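Progress report to the Malinowski Fund
Period ending 8/12/21
Grant: Bindby Creek bank repair and footpath

## Where things stand

The lower section of the bank repair is finished and the upper section is under way. The footpath is behind schedule. Spending is within the grant, with one transfer between budget lines that we are asking you to approve (see "Budget" below).

The grant agreement split the work into four parts: bank stabilization, planting, the footpath, and a public information program in Prullton. They are covered in that order.

## Bank stabilization

The lower section runs from the road bridge to the old pump house, a length of 665 feet. Before the work the bank on the east side had a vertical face for most of that distance, and the fence at the top had been moved back twice. The contractor regraded the slope, set a stone toe along the waterline and laid coir matting over the bare soil. The matting is pinned at the spacing given in the engineer's drawings.

We had one high-water event during construction. The creek came over the stone toe and reached the second row of pins. Some matting lifted at the downstream end near the pump house outfall and was re-laid the following week at the contractor's cost. No stone moved. The engineer inspected afterward and asked for a short return of stone where the outfall enters the creek, since water coming off the pipe was cutting behind the toe. That return has been built. It was not in the original design.

The upper section starts above the pump house. Clearing is complete and the access track is in. Regrading has begun from the upstream end. The contractor expects to have all stone placed before the fall closure on in-stream work, and we see no reason to doubt that if the weather is ordinary.

## Planting

Live stakes went in on the lower section in early spring, before the matting was fully covered by grass. We used willow and red osier dogwood cut from the stand at Plunell. Of the 628 stakes planted, most had leafed out by our last walk. The losses are mainly at the top of the slope, where the soil dries quickest, and in a patch below the bridge where deer have been browsing. We will replant both spots in the dormant season and put tubes on the replacements by the bridge.

The seed mix has done better than the stakes. Cover on the slope is good except on the north-facing corner by the bridge, which stays shaded most of the day. A different mix is on order for that corner.

Japanese knotweed was found on the upper section during clearing. It is a small stand, on the west side, and was not on the survey map. It has been cut and fenced off with tape, and a licensed applicator will treat it in August. Soil from that area is staying where it is until the treatment is judged to have worked, which means about 200 feet of the west bank will be planted a year later than planned.

## Footpath

This is the part that is late. The path was to be open by the start of summer. The route crosses a utility easement close to the pump house, and the permit to cross it took much longer than the time we allowed. It has now been granted with two conditions: the path must be surfaced in loose stone at the crossing instead of asphalt, and there must be a removable post at each end.

Neither condition is a problem for the design. Loose stone is harder going for wheelchairs and strollers, so we asked whether a compacted surface with a binder would be accepted. The utility is considering this. If the answer is no, we will build to the condition as written and put up a sign at both entrances describing the surface.

The base course is down from the road bridge to the easement. The remaining work needs 28 working days according to the contractor.

## Budget

Spending on bank stabilization is slightly over its line because of the stone return at the outfall. Spending on the footpath is well under its line, which mostly reflects the delay, though the change of surface at the crossing will also save a little. We ask that the extra cost of the return be covered by a transfer from the footpath contingency. The total grant would not change. A revised budget sheet is attached, along with the engineer's note.

There is no change to the staff line. The planting line has a small balance that we would like to hold for the replacement stakes and tubes.

## Public information

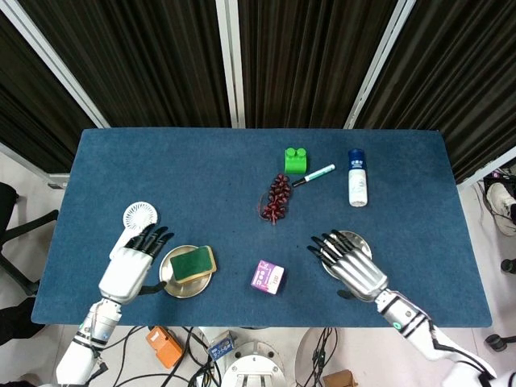
**Blue table with assorted items and two robotic arms**

Two mailings went to households along the creek, the first on the construction schedule and the second on the path delay. Most of the replies we received were about parking near the bridge. Four spaces have been set aside at the Prullton end for the rest of the construction period, and the trucks now use the pump house gate.

The leaflet on what not to put down storm drains is written and with the printer. It covers paint, car washing, yard waste and cooking grease - the last of these takes up more of the leaflet than we planned, as the sewer crew asked for it. A Spanish version is being checked.

The two guided walks promised in the agreement have not been held. We would like to move them to after the path opens and would be glad to have your agreement in writing.

## Next period

- Finish stone and matting on the upper section
- Treat the knotweed and report on the result
- Settle the surface at the easement crossing
- Complete the footpath and install signs
- Replant losses on the lower section
- Mail the storm drain leaflet

The next report will include the engineer's survey of the lower section, with cross sections taken at the same points as the survey done before construction.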